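5/7/24

So I finally have two hand-held grippers on the bench at the same time, which I've been whining about wanting since February. One is the Isik, which Nafula Shirima talked me into after I complained to her for most of a lunch. The other is the Grerkeck, which I already had and already had opinions about. Both are the squeeze-the-handle, camera-on-top kind, both cost more than I told my sister they did, and I've been swapping back and forth between them all afternoon.

Quick background for anyone new: I'm trying to pick one tool for recording small household pick-and-place stuff, then feeding the recordings to a little arm controller from Massawe. The controller doesn't care which gripper I use. My wrist cares a lot! 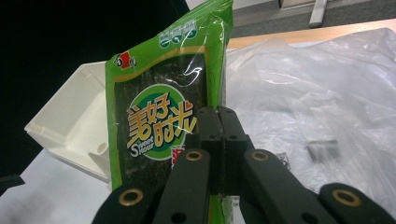 Linkage slop is what I look at first on any gripper, before grip force or camera angle or anything else. You hold the thing closed, wiggle, and see how much of that wiggle gets to the tips. Jocelyn Tremblay (who builds her own and is much pickier than me) wants a bushing at every pivot and will lecture you if you run plastic on plastic. I used to think that was overkill, but I've come around. The brass grommets in the black arms are the part I'd copy if I were making one from scratch, and a tall, crinkly bag of seaweed snacks is a mean little test for them. Stiff boxes forgive everything. A bag shifts around inside itself while you carry it, and if the arms have play you feel it in the handle right away.

Anyway, scores. I did 200 grabs with each one over the last couple of weeks, mostly food packets and small boxes, and I liked the Isik better for anything floppy. The handle spring is softer, so I can ease off without flinging stuff across the table. The Grerkeck is snappier and I got through a batch faster with it, but my thumb was sore by the end and I started getting sloppy. If you have bigger hands than mine you might feel the opposite.

Then there's finger pads — my least favorite topic. Flat and smooth is easy to wipe down, but slick packaging can slide on it. Rubbery pads hold on to everything, including whatever was on the table before. I go back and forth on this every month. 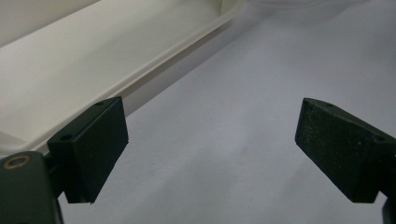

*Fingers open next to the white tray. The right pad has picked up some specks.*

I'm going to try a strip of thin grip tape next, the stuff Rimgate sells by the roll, and see if it survives another 200 grabs. Jocelyn says it'll peel at the corners. She's probably right, but I already ordered it, so we're doing it. I'll put the recordings up once I've cleaned out the ones where I bumped the camera (there are a lot).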